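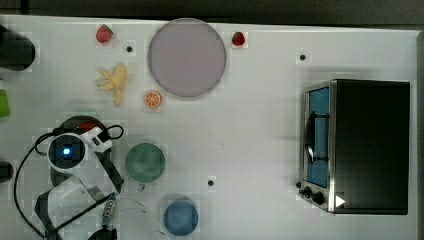

Strawberries, bananas and the big pinkish plate on the white table.

October, a little after nine in the evening

I have been meaning to write for days, and now that the kettle is on and my feet are up I may as well get it all down. I finally started going through Grandma's recipe cards, the ones in the blue shoebox that has followed me through two moves. I thought I would do an hour and stop. Well! I got to the end of the cakes and looked up and it was dark out.

She wrote on anything. There are proper cards, of course, but also the backs of envelopes, a church bulletin, and one corner torn off a calendar that just says "less sugar, tell Ruth." I have no idea who Ruth was or whether she ever got told. The banana bread is there in 2 versions, and they disagree about the oven. One has 500 grams of flour, in her careful hand from the years she lived in Lilavside, where the scales were all metric, and the other goes by teacups. Which teacups, Grandma? I would give a lot to be able to call and ask.

Perla Manríquez called around suppertime and I read her the one for plum dumplings over the phone, all of it, even the part where it says to send the children outside. She laughed so hard she had to put the phone down. She wants copies for her girls, so I suppose I'm making a book now, or a binder at least. I have 26 cards typed up and I'm afraid to look at how many are left in the box.

My plan is to bake one thing a week and write in how it went — mostly so I can sort out the teacups. The orange cake is first. It calls for the peel of a whole orange and "a good spoon" of honey, and I'm guessing a good spoon is the big serving one with the bent handle. I still need butter, and I must remember to bring in the geraniums before the cold gets to them.

Kettle's going. More tomorrow, if I'm not up to my elbows in flour.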